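Search the archive
Enter keywords

[bramero-wood] Path closure and the autumn work days
4 min read 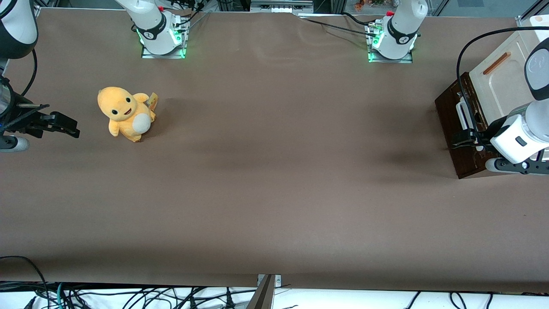 Photo: Hondasus

Date: August 16, 2021
To: Bramero Wood members' list
Subject: Re: [bramero-wood] Path closure and the autumn work days

Thanks for the replies to last week's message. Several of you asked the same things, so I have put the answers in one place and left the original at the bottom for those who joined the list since.

The lower path. It is the stretch from the Tovach Lane gate down to the footbridge that will be shut, and nothing else. The upper path stays open throughout, and so does the short loop by the pond. If you normally come in at Tovach Lane with a pushchair, use the Mill Road entrance instead. The ground there is flatter and the gate is wide enough.

The contractor expects to be on site for 8 working days. They won't work weekends. If the weather turns and the bank gets too soft for the digger, they will stop and come back when it has dried out, so please look at the notice on the gate before you set out. I'll send a line to this list if the dates move by more than a day.

Dogs. The bylaw hasn't changed. Dogs on leads between the pond and the reed bed, off leads elsewhere if they come when called. During the closure there will be open trenches by the footbridge and the fencing is only orange mesh, so keep them close if you are on the upper path above it.

Drainage. One member asked why we are paying to dig out the old ditch when a new pipe would do the same job. We did get a price for a pipe. It came to more than twice the cost of clearing the ditch, it would have meant taking out two of the alders, and it would still need rodding every couple of years. The ditch shows on the 1619 estate map in the same place it runs now, and when it is kept clear it copes. It was last cleared properly before most of us were involved with the wood, and it has silted up to within a hand's depth of the path.

The money. The balance after the July bills is £613, not counting the council grant, which can only be spent on the path. From that we need to buy new bow saw blades and replace the two wheelbarrows with split trays. If anyone has a sound wheelbarrow they no longer use, reply to me off list and I'll come and look at it.

Work days. There will be one a month from September to February, on the first Saturday, starting at ten. September is the balsam and brambles along the south fence. October is coppicing in the hazel block, and we have to finish marking the stools before then, so I would like a couple of people for an hour on the evening before. I haven't settled November yet. It depends on what state the path is in when the contractor leaves.

You don't need to have been before. Tools and gloves are provided, though the small gloves run out quickly and you may want to bring your own. Wear boots. Under-sixteens are welcome with an adult, but they can't use the saws. We stop at half past twelve and there is tea at the shed.

Bird boxes. Eleven o'clock on the October day, for anyone who wants to help clean them out. Last year's record sheet has gone missing from the shed. If you took it home to copy up, please put it back in the blue folder.

The Lemma app. I know a few people have had trouble signing in to the rota. You can ignore it if you like. A reply to this list saying which month you are coming is enough and I'll put you down by hand. Please don't do both, as I end up with the same person in twice.

Last thing, the padlock on the tool shed has been changed. The old number won't work. Ring the usual phone and you'll be given the new one. I would prefer not to send it round by email.

See some of you in September.

Work days organiser
Bramero Wood

> Dear all,
>
> A short note to say that the lower path at Bramero Wood will be closed
> for a while at the end of this month so that the ditch can be cleared
> and the surface relaid between the Tovach Lane gate and the footbridge.
> The council has agreed a grant towards the stone.
>
> We also need to fix dates for the autumn and winter work days. The
> suggestion is the first Saturday of the month, as last year. If that
> is no good for you, say so now and tell us what would be better.
>
> Jobs waiting are the south fence, the hazel block, the bird boxes and
> the steps by the pond, where the second riser from the top has rotted
> through. Please take care on it until it is mended.
>
> If you have questions about the closure, send them to the list so that
> everyone sees the answer.

The steps are still waiting, by the way. I have put a plank across the bad riser and screwed it down, and the timber for the proper repair is on order.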